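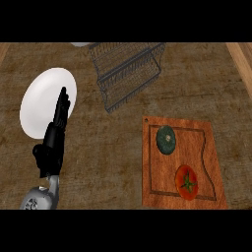
4.3 Setting Up a Simulated Tabletop Task

May 9, 2020
Prepared by Ermelinda Mota, Edetau Documentation

This section explains how to load a kitchen tabletop scene in Edetau, connect the Asik hand controller, and confirm that the planner receives correct object poses. Complete Section 4.2 (Installing the Simulator) before starting. Users who installed Edetau before the January release must rebuild the scene library first.

Loading the scene

1. Open a terminal in the project folder and start the simulator server. Wait until the status line reads READY.

2. From the Scene menu, select Tabletop, then Kitchen. The kitchen set includes plates, a wire rack, a cutting board and vegetables. Each item has its own entry in the object list.

3. Select the robot model. The model must include both the arm and the multi-fingered hand. An arm model without a hand will load, but grasp planning will be unavailable.

4. Set the control rate to 50 Hz. Higher rates are accepted by the simulator but are not supported by the hand controller in this version.

5. Press Reset. The arm moves to its start pose and the objects are placed according to the scene file.

Note: The head camera view is letterboxed by default. The black bands at the top and bottom do not contain image data and are removed before the view is passed to the perception module. Do not crop the view a second time in your own code.

Checking perception

6. Open the Perception panel and select Compare Poses. The panel lists the pose reported by the perception module next to the true pose held by the simulator.

7. Confirm that the position error for each object is 9 mm or less. If the error is larger, run camera alignment again (Section 3.6).

8. Review any object marked PARTIAL. This mark is applied when another object, or the robot itself, blocks part of the view. A plate behind the hand will often be marked in this way. The pose may still be used for planning if its confidence is 80 percent or higher.

Note: Wire racks return uneven depth readings through their openings. Use the Box Outline setting for these objects. The default Surface setting may produce several false obstacles inside the rack.

Planning and running a motion

9. In the Planner panel, choose a target object and a goal region. The cutting board and the rack are both treated as fixed supports unless they are released in the scene file.

10. Select Plan. Katiyar, the default planner, normally returns a path in around 24 seconds on the reference workstation. Later requests in the same scene use the stored map and take less time.

11. Select Preview and step through the path. Check the clearance between the fingers and the rim of any plate near the start pose.

12. Select Run. The controller closes the fingers only after the arm has stopped. To halt the motion at any point, press the space bar.

Caution: Do not send a path planned in simulation to a physical robot without completing the checks in Section 7. Contact forces in the simulator are estimates, and the speed limits of the two systems are set separately.

Caution: Pressing Reset while a motion is running clears the event log. Save the log before resetting if the run is to be reported to support.

Saving the session

13. Select File, then Save Session. The scene file, the planner settings and the event log are written to one folder. Sessions intended for Brestine must be exported in the older log format, found under File, Export, Legacy.

Related sections
3.6 Camera Alignment
4.2 Installing the Simulator
4.4 Editing Scene Files
5.1 Asik Hand Controller Settings
7.0 Moving from Simulation to Hardware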